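Keeping the Arm at Plotwood Honest

214 shares | 9 comments

I drove out to Plasstead on 30th August to spend a morning with the technician who looks after the tabletop arm at Plotwood. She'd asked me to come early, before the first run, and to bring my own coffee. Good advice on both counts.

The shop is one long room over a tile store, and the arm has a table to itself near the back. She calls it Ritchie, after the street the old shop was on. It picks things up and puts them on plates, mostly, and she's the one who keeps it doing that.

"People think I spend my day on the software," she told me, already hunting for a hex key. "I spend it on screws."

The fingers get the most attention. They're plain black pads on brackets, and every bolt that holds them gets checked each morning with the power off. She does it by hand first and then with a little torque driver. I asked how often she finds a loose one and she laughed. "More than I'd like. Last November I had one back out a bit over a weekend and the left finger started closing late. It was tiny! You couldn't see it, but the arm would nudge everything to the right before it grabbed."

That cost her 3 days, most of it spent blaming the wrist camera. She recalibrated it over and over — same nudge every time. When she finally put a wrench on the bracket she had it fixed before lunch.

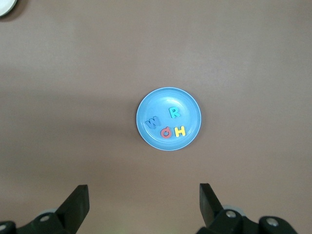 Foam letters are her favorite thing to test with, by the way. They're light, they squash, and they show you right away if the two sides aren't pulling evenly. "A block will forgive you," she said. "Foam slides, or it folds up, and then you know you've got a finger problem." She'll run 70 picks after any change to the hand, and if they look good she leaves it running to 200 while she answers email.

The camera gets its own routine. She wipes the lens, opens the fingers all the way and compares the view with a saved one from the last good calibration. Both pads should show up in the same spots as before. If one has moved, she goes back to the bolts, and only after that does she touch the settings (she learned that one the hard way, see above).

I wanted to know about spare parts. She buys pads from Doltik and keeps 18 in a drawer, which sounded like a lot to me until she told me how long the last order took to arrive. She swaps them in pairs, even when only one looks worn. "I tried doing just the one side. The grip was lopsided for a week and I hated it."

She was tightening the base clamps when I left, and she wanted her hex key back. It was in my jacket pocket.

Related
Grease or no grease? Readers write in
A cable tray for under 70 dollars
What we learned moving shop to Plasstead
Doltik pads, a long-term look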